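Drineo Disassembly Set: README

Please read this before you open any of the folders. It is longer than most files of its kind, and I make no excuse for that, as quite a few of the people who will use the recordings have never stood at a dismantling bench, and a fair number of those who stand at one every day have asked me what on earth we do with all of it.

What is in the set

3,560 episodes of desktop computers being taken apart at the Herrero site in Brenham. An episode is one operation on one machine: releasing a drive, pulling a memory module, unplugging a power lead. Of these, 313 were stopped early by the operator and are kept in their own folder, called stopped, with a short note on each. Please don't throw them out! They are worth as much as the rest, and the notes were written by people who could tell you at a glance why a cable was going to snag.

The machines are ordinary office towers that arrive by the pallet when a company renews its equipment. They come in with the side panel on, and opening up is still done by hand.
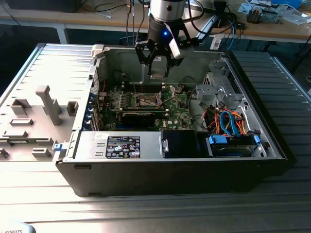
How the work was done before

Until the Drineo cell was set up, each bench had one person and one screwdriver set, and a shift was measured in towers. The drives came out first, then the memory, then the cards, and the power supply last - partly habit, partly the layout of the shelves. People got very fast at it. They also got sore thumbs and stiff necks, and the older hands had worked out little ways of sparing themselves that were never written down anywhere. A good part of the annotation in this set is those little ways, finally put on paper.

What changed for the bench crew

The job now is split. A dismantler opens the case, looks it over, tags anything odd (broken clips, a missing screw, a drive that has been glued in by some well-meaning soul) and hands it to the cell. While the arm works, the same person prepares the next tower or labels the last one. There is less pulling and more looking. Some like that very much and some miss the rhythm of the old way, and both opinions are in the interview notes, which I would encourage you to read before the code.

Rotation is 30 minutes at the cell and then a change of task. We started with much longer turns, and the crew asked for shorter ones, as watching a machine closely is tiring in a way that none of us in the office had thought about.

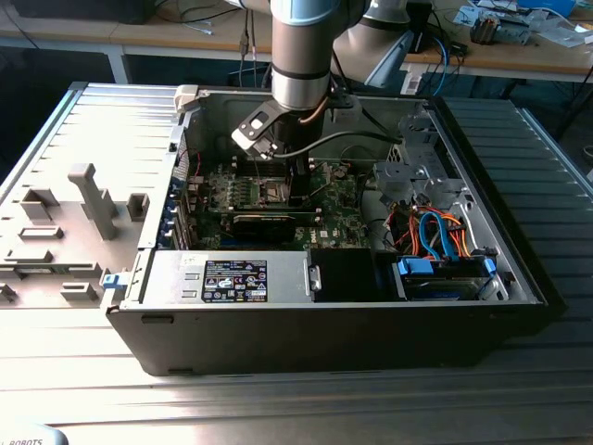

Sem Martens asked for a few lines of his own in this file, and they are left as he sent them: I was against it at first and I'm still not all the way for it. My hands feel better, that's true. But when the arm is slow on a latch I could do in my sleep, I have to stand there, and I'd like whoever trains on this to know that the waiting is part of the job now. Also, ask us before you change the order of the steps. We had good reasons for most of them.

We have taken the last point to heart, and changes to the step order now go past the bench crew before anything is loaded.

Labels

There are 39 step labels, listed in labels.txt with the crew's own word next to the formal one. Where the two disagree, trust the crew's word. "Unhook", for example, covers both latches and clips, and splitting it gave us nothing but arguments.

Known gaps

Small cases are thin on the ground. Night shift is hardly represented. Screws that had to be drilled out were always handled by a person and do not appear at all.

Use and contact

Free for research and teaching. If you plan to use the set to work out staffing or piece rates, please write to us first - the crew agreed to be recorded on the understanding that it would not be used that way, and we mean to keep to it. Corrections go to the Prarusgate data desk, with the episode number in the subject line. Replies tend to come in the afternoon, after the benches have been cleared.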